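Handling Lab, week 6: picking up thin, floppy things

I said on Friday that I'd write up what we're doing with the two grippers, so these are my notes, tidied a bit. Bring them with you, and bring a pencil as well (the lab laptops are for the controller only, please).

We've got the Prinora, which has two parallel fingers, and the Prelov, which has a single suction cup on a sprung stem. Everybody wants to use the Prelov for paper and I can see why! It comes down, it sucks, it lifts. But paper bends, and once the sheet peels away at one side of the cup you lose the seal and the whole lot goes. The fingers have the opposite trouble. They hold on beautifully once they have an edge, and getting the edge is the hard bit.

Kalevi Räsänen ran both of them for us over the break, same arm, same speed, 46 tries each. The Prelov managed 37. I'm not giving you the Prinora number yet – I want your guesses on the sheet first.

Before you run anything, look at what the fixed camera gives you. Find the edge of the paper, decide where you'd send the fingers, and decide where you'd put the cup. Glossy covers with a lot of print on them confuse our edge finder, which likes to lock on to a picture or a big heading and call that the border. If your box comes out much too small, that's probably what it has done.
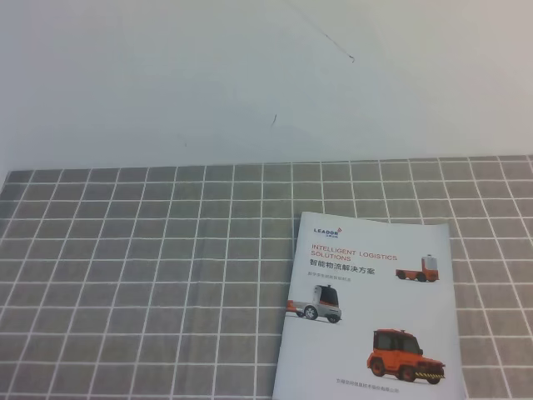

Fig. 1. Brochure on the grid cloth, fixed camera. Note the lifted top right corner.

For the Prinora I'd start at that corner, coming in low and slow with the lower finger almost brushing the cloth. For the Prelov, try a plain white patch well in from the edges, then try again over one of the vehicles and see if you can tell any difference. I couldn't, but Gilbert group swear they can.

Write down every miss, including the silly ones. Log sheets go in the tray by the door, and the reading for next week is the Furkutbridge chapter on suction, first half only.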